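Open Day at the Rusard Paper Mill
7/20/19

The mill at Rusard opens its doors one day each summer, and this year I finally made the drive. It is 148 miles from my house, mostly two-lane road, and I left early enough to get a parking spot in the lower lot by the river. Admission was $8, paid in cash at the gate. Kids got in free.

Tours left from the old boiler house. Our guide was Birdie Whitlock, who worked on the finishing line for years and now runs the small museum upstairs. She told us to keep our sleeves buttoned and to hold questions until we were out of the machine hall because of the noise. She was right about the noise. Even with foam earplugs I could feel the dryer section through the floor.

The mill makes cover stock and text paper for short-run printers. Pulp arrives baled, by truck from Cuevas, and goes into a vat that looks like a giant kitchen mixer. From there it is thinned with water and spread over a moving wire screen. Most of the water drains out in the first few yards. The rest is pressed out by felt rollers and then dried over steam-heated drums. Birdie said the older machine, the Warus, can run 400 feet a minute on a good day, which is slow by modern standards. They keep it for the heavier grades.

I liked the cutting room best. It is quieter, with tall windows on the river side, and it smells like a new box of envelopes. Sheets come off the cutter and are checked by hand for spots and wrinkles. Anything with a flaw goes back to the pulper.

After lunch (hot dogs, chips, decent lemonade) I went over to the bindery building, where there were talks on how paper behaves once it becomes a book. Arlo Ostrowski gave the one on grain direction. If the grain runs across the spine, the pages fight you and the book won't stay open. He had us tear strips both ways to feel the difference.

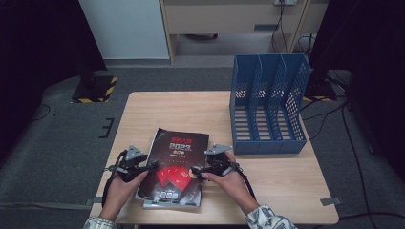
Cover weight was the other half of his talk. A stiff cover on a thin booklet tends to crack at the fold unless it is scored first, and he said most of the complaints that reach the mill are really about scoring.

The shop sells offcuts by the pound and boxed Gedex envelopes. I bought a bag of cream offcuts and a postcard of the river dam. The line was long, and only one register was open. The last tour leaves at three, so go in the morning if you want to see both buildings.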